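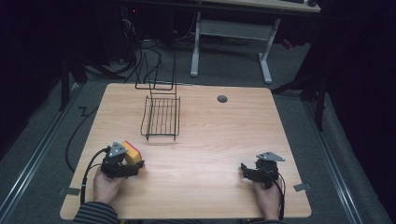 Washing-up waste is a small part of what a shared household throws away, but it recurs at short intervals and is rarely recorded. The project set out to weigh it in one residence and to test whether a change of materials would reduce it under ordinary use. Three items were of interest: the washing-up liquid bottle, the paper towel and the sponge. The sponge considered is the common two-layer kind, of which the yellow one with a red scouring layer is typical. Its layers are bonded and can't be separated by hand, so the whole item goes into general waste when either side wears out. Food waste was left out, as it had been covered by another group.

**Project group:** Golshifteh Rashti, Josué Holanda, Giorgia Ruggiero
**Supervisor:** Renzo Palumbo
**Submitted:** 10 April 2025

## 1. Setting

The work was carried out at Plarnavell, a student residence with 20 residents and four kitchens, five people to a kitchen. All four kitchens have the same sink and the same cupboard layout. None has a dishwasher. Residents buy their own cleaning supplies, usually by informal turn, from the Lo Presti shop at the end of the road.

Two kitchens (A and B) were asked to carry on as usual. The other two (C and D) were given replacement materials and a one-page instruction sheet. Kitchens were assigned by drawing slips. Consent was obtained from every resident before the first weighing, and residents were told what was being weighed but not how the kitchens would be compared.

## 2. Materials

Kitchens C and D each received:

- cotton dishcloths, hemmed, in two colours
- a wooden-handled brush with a replaceable head
- one 400 g block of solid dish soap
- a lidded tub for used cloths

The soap was supplied by Gader, a local maker, in a paper wrapper. The cloths were cut from old sheets collected in the residence laundry. They were washed with the residents' normal laundry, so no separate wash cycle has been allowed for. This is a simplification and is taken up again in section 5.

Kitchens A and B kept whatever they had. At the start this was bottled liquid, two-layer sponges and paper towel in both cases, though the brands differed.

## 3. Method

General waste from each kitchen was collected in a marked bag and sorted on a covered bench in the bicycle store. Items were placed in one of two groups, washing-up waste or other. Washing-up waste was defined as any sponge, paper towel, brush head, bottle, cap, pump or wrapper connected with cleaning dishes or worktops. Paper towel was included even where its use was uncertain. A stricter rule would have needed someone to judge each sheet, and two trial sorters didn't agree with each other.

Bottles were emptied and drained before weighing. Sponges and paper towel were air-dried on racks first, as an early trial showed that retained water dominated the result. Drying continued until two successive readings agreed.

The scale was placed on a level table and checked against a reference mass at the start of each session.

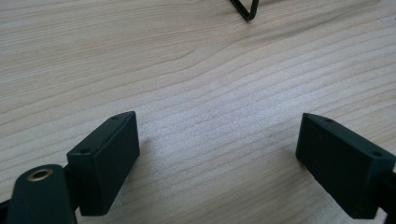 *Figure 1. Table surface, light wood.*

Readings were written on paper sheets and typed up the same evening by a different member of the group. Where the two versions disagreed, the paper sheet was used. Remo Russo of the residence office kept the spare keys and let the group into the bicycle store, and he also held the bags when a session had to be moved.

Residents of C and D were asked to note any return to the old materials in a book left by the sink. They could leave the project at any time. None did, although kitchen D asked for a second brush after the first was used on a barbecue grill.

## 4. Results

Dried general waste from the four kitchens over the project came to 3705 g. Of this, 520 g was classed as washing-up waste, or 14 per cent of the total. Most of the washing-up waste came from A and B, and within those two kitchens paper towel was the heaviest group, ahead of bottles. Sponges were light once dried and made up the smallest share by mass, although they were the items residents mentioned first when asked what they threw away.

In C and D the remaining washing-up waste was nearly all paper towel. The supply had not been removed from those kitchens and some residents went on using it for frying pans. No bottles were found in the bags from kitchen C. One was found in the bag from kitchen D, and the sink book records that it was brought by a visitor.

The soap block softened where it sat in standing water. Kitchen C solved this by raising it on a jar lid with holes punched in it, and the same fix was then passed to kitchen D. 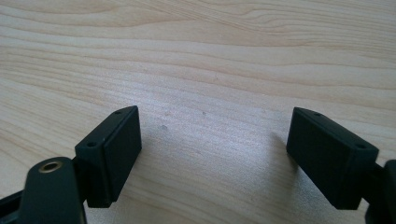

Both kitchens reported that the block cut grease less well than liquid in cold water and about as well in hot. The group did not test this. It does bear on the comparison, as hotter water carries an energy cost that the weighing does not show.

Cloths were accepted more readily than the brush. The two-colour system (one for dishes, one for worktops) was followed in kitchen C and dropped early in kitchen D, where the colours were used as they came to hand.

## 5. Limitations

The kitchens differ in how often people cook, and this was not recorded. A resident of kitchen B was away for part of the period. With only two kitchens on each side, the difference between them can't be given a useful margin of error.

Laundry was treated as free of cost. If cloths were washed in loads that would not otherwise have been run, water and detergent would need to be added. The Stanholm course handbook gives a procedure for sharing out a mixed load, but it needs the dry mass of each wash, which was not available.

## 6. Further work

Paper towel should be examined first. A follow-up could leave sponges and liquid in place and replace only the towel, with cloths stored within reach of the cooker instead of under the sink. Cooking sessions should be logged on a tally sheet by the door, and the laundry weighed before washing. The sorting sheets and the blank tally form are kept in the group folder with the signed consent slips.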